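From: Marthinus Ndlovu
To: altutance-users
Date: September 15, 2021
Subject: Re: Gripper models in the tabletop sim: stock hand vs. Lekota profile

Raghda Qaisi wrote:

> We are on the stock hand profile and getting odd contacts on anything with a
> thin wall. Flat-sided objects are fine. Before I spend time on the Lekota
> profile I would like to know two things:
>
> 1. Is the difference in the finger geometry, or in the controller gains that
> ship with it?
> 2. Does it need the 60 Hz control loop, or will it run at our default rate?
>
> Also, has anyone tried it with the wrist camera turned off? Our policy only
> gets the fixed view.

Raghda,

I have been through the same question at Olanton. Answers inline would get messy, so I'm putting them in order below.

**Setup.** Standard kitchen tabletop: drawer cabinet, hot plate with the loose knob, ramekins, bowl, ringed plate, cookie box. Fixed camera over the table looking down at an angle. Same arm for both profiles. Only the hand profile and the gains file change.

**Geometry or gains.** Mostly gains, in our runs. I swapped them separately. With stock fingers and Lekota gains, the thin-wall contacts settled down. With Lekota fingers and stock gains, they did not. The stock gains close hard in the last part of travel, and the solver pushes a light object sideways before the second finger has made contact. On a box you don't notice, as the face is flat and there is plenty of friction.

I use the cookie box as the first check for any new profile. Approach from the near side, stop at the lower edge, read the contact list, then back off. If the contact list is noisy at that point, there's no use going on to the cups.

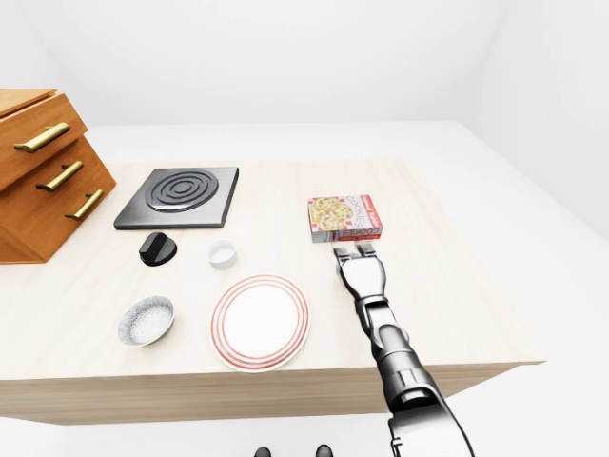
*Fig. 1. Box approach, fingertips at the lower edge of the carton.*

Read the contact pairs by name and ignore the summed force. The sum hides a case where one fingertip is in contact with the tabletop and the other with the carton. Petronella Buthelezi found this when she was porting the scene to Stastora, and it explained a whole batch of ours that had been logged as good approaches.

**Control rate.** The Lekota gains were tuned at 60 Hz and I would leave them there. At lower rates the damping term is too weak and the fingers oscillate on closing. You can scale it by hand. Bheki Rampersad has a script for that, but he considers it a stopgap and so do I. If your policy has to run slower, hold the last action and let the inner loop run at 60:

```
control_freq: 60
action_repeat: 2
hand_profile: lekota
gains_file: lekota_default.yaml
seed: 799
```

Keep the seed fixed while you compare. The object placement sampler draws from the same stream as the sensor noise, so changing the noise setting moves the objects too. This was reported in February and is still open.

**Thin walls.** The small cup is the case you care about. I test it on the plate, with the hand coming in from above and the fingers on either side. The plate matters for collision: its rim is a separate mesh from the center, and a fingertip that comes in too low will catch the rim first. Set the approach height from the plate's rim and not from the tabletop, or you will be debugging the wrong contact.

From the fixed view the hand hides part of the cup at this stage, which bears on your last question.

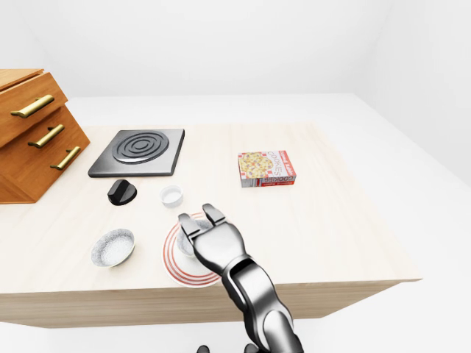 Olanton, September

**Wrist camera off.** It runs. Nothing in the profile depends on the wrist view, and the config loads without complaint if you remove the block. The trouble is on the policy side. During the descent over the plate, the fixed camera gets a partial view of the cup at best. Our fixed-view policy had learned to guess from the plate's rings, so it did well with the cup on the plate and badly with the same cup on bare table. If you have the budget for a second fixed camera, put it low and to the left. I have not tested the right side, where the arm would probably be in the way for much of the reach.

**What I would do.** Keep your stock fingers, load the Lekota gains, set the loop to 60 and rerun your thin-wall set. Change the geometry afterwards if you still see bad contacts. Please don't change both at once and then post a comparison table. We had one of those on this list already and Kirsten Doucette spent a good while undoing it.

Two open items on my side:

- The Lekota finger pads use a friction value I can't find a source for. Lowering it makes the cup slip and leaves the box unaffected. If you know where the default came from, please reply to the list.
- I have not tried the drawer handles with either profile. The bar shape should suit the stock hand, but that is a guess.

I can send the contact logs for both profiles if you want them. They are plain text, one line per pair per step.

Marthinus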